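The Big Room at Stulard: Tables, Chairs and the Window End

Posted in: Interiors, Shared spaces

Stulard is on the ground floor of the old Fakport building, and most of it is one large room. We moved in with almost no furniture and bought the rest over two years, some of it new and some from Stępień, the used office dealer near the freight station. People who are setting up rooms of their own keep asking where things came from and how the layout works, so we are putting the answers on one page. Text is by Setareh Mazandarani. Sławomir Wieczorek checked the parts about money.

The white table

The white table stands out in the open, away from the walls. It was the first large thing we bought and for a few months it was the only place to sit. Meetings, lunch, mail and parcels all ended up on it. Now it is mostly used for short talks and for laying things out before they get put away. 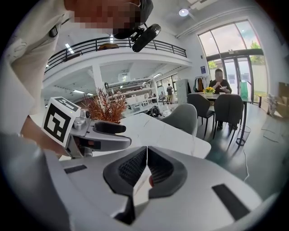

Lunch moved to the dark table once we had it. We had a rule about food before that, and the rule did not work. A second table did. The dark top hides coffee rings better than the white one, and it gets wiped down at the end of the day by whoever is last to eat.

The chairs at the dark table are dark gray and came as a set from Stępień. Two of them needed new floor glides. The felt kind came off within weeks, so we went to the hard plastic ones that screw in. They are louder on the floor but they stay on.

The light gray chairs

These belong with the white table, although they travel. They have rounded backs and are comfortable for an hour or so. For a longer meeting most people go and find something else. We looked at a darker gray first and decided it would be too much next to the dining set. The lighter ones do show marks from jeans, and a damp cloth with a little dish soap takes care of it if you don't leave it until the end of the month.

Branches and flowers

The reddish-brown branches on the white table have been there since last September. They need no water and very little attention. Dust is the only problem. We take them outside and shake them, and a few tips break off each time, so the arrangement is thinner than it used to be.

The yellow flowers are on the dining table. Fresh ones come on Tuesday from the stall by the tram stop, and the budget for them is 15 a week. If the old bunch still looks good it goes to the front desk in a jar.

The window end

Everything at the far end was placed with the windows in mind. The glass doors have to open, so the dining table sits far enough in for a person to walk behind a pulled-out chair. We taped the outline of the table on the floor before we ordered it and left the tape there for a week. Sławomir thought this was excessive. The first outline was too close to the doors, and we moved it.

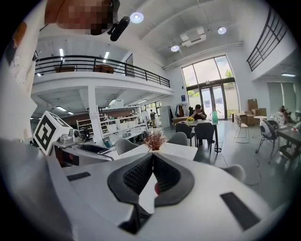
Coats were a problem through the first winter. They hung on the backs of chairs and slid onto the floor. Wall hooks would have meant drilling, which our lease does not allow, so we got a clothing rack. It is plain and it does the job. In January it gets full and we put out a second one from storage.

The sofa side

The brown sofa was the most expensive single item. With delivery and the small round side table, that corner used up a large part of the 4000 we had set aside for the whole room. We would still buy the sofa again. The side table is too light and gets pushed around, but it holds a cup and a phone and that is all we ask of it.

Cardboard boxes get stacked against the wall on that side. We keep the sturdy ones for shipping and flatten the others. The stack grows faster than we use it, and a proper shelf for packing supplies is next on the list. Nasedberg has one in the right width for 67, without the doors. We don't want the doors.

The odd chairs

There are a few that match nothing. The wire one was left by the previous tenants. The white one with the splayed black legs was bought as a sample when we were choosing seats for the work tables, and we kept it after picking a different model. Both get used every day.

Still to do: a rug for the sofa corner, better light over the white table in the evening, and new glides for the light gray chairs. We will add to this page when the shelf is in.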